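Seating chart export drops guests (Skernham Planner)
Status: Solved!

2:10 pm. Our reception at Brolby Hall has 169 guests, and the PDF chart keeps leaving off tables 2 and 4. Everyone shows up fine on screen. Tried another browser, same result.

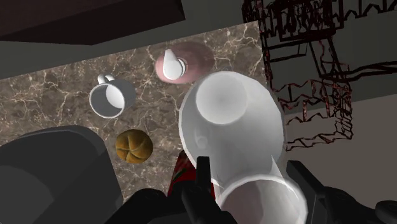 3:25 pm. Got it, and I'm so happy! Both tables had an ampersand in the name ("Mom & Dad's Friends" was one of them). I changed it to "and", exported again, and every single guest is there!

The place cards print properly too. Could you add a warning for this? I love the rest of the planner!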